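Wokis : relevés de plis et d'usure sur linge de lit

Fiche du jeu de données, version 2
Responsable : Raquel Guerreiro
Relecture : Cornel Bălan, Gwion Sayce

À lire avant de télécharger

Wokis rassemble 223 fiches remplies par des particuliers sur le vieillissement de leurs draps : composition annoncée, température de lavage, séchage, boulochage, tenue des couleurs. On nous demande régulièrement si ces fiches permettent de dire quel tissu dure le plus longtemps. À mon avis, non. Elles disent ce que des gens pensent de leurs draps, ce qui a son intérêt mais ne remplace pas un essai d'abrasion.

La version 1 avait été citée dans un comparatif d'achat comme une « étude ». Nous n'avons jamais employé ce mot.

Contenu

fiches.csv : une ligne par drap, séparateur point-virgule, encodage UTF-8
lavages.csv : cycles déclarés, à relier par id_drap
notes.txt : commentaires libres, non corrigés

Le champ « composition » recopie l'étiquette quand elle existe encore. Dans 99 fiches elle avait disparu et la réponse vient de la mémoire du participant. Je déconseille de croiser ce champ avec quoi que ce soit sans filtrer d'abord sur etiquette_lue = 1.

Le champ « couleur » pose un autre problème. Wilma Dunbar tenait à une liste fermée, Gwion préférait le texte libre, et le compromis ne satisfait personne : un gris lavande taché de rose pâle peut se retrouver sous « gris », « violet », « rose » ou « multicolore » selon la personne qui remplit.

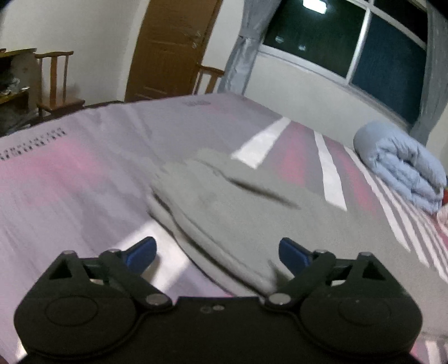 Limites connues

Le nombre de lavages est déclaré de tête. Les chiffres ronds y sont suspects par leur fréquence.

Le boulochage est noté de 0 à 4 sans photo de référence. Deux personnes d'un même foyer ont parfois rendu des notes opposées pour le même drap ; nous avons gardé les deux lignes.

Les fiches du lot Sisby (23 lignes) ont été saisies deux fois. Les doublons sont signalés dans la colonne doublon, pas supprimés.

Rien ne permet de conclure sur l'effet des adoucissants. La question était mal posée et Rhona Hepburn l'avait signalé dès avril.

Licence et corrections

CC BY 4.0. Les corrections se font par ticket, avec l'id_drap concerné et la valeur proposée. Un ticket qui demande un classement des marques sera fermé.

Dernière mise à jour : 17 décembre 2023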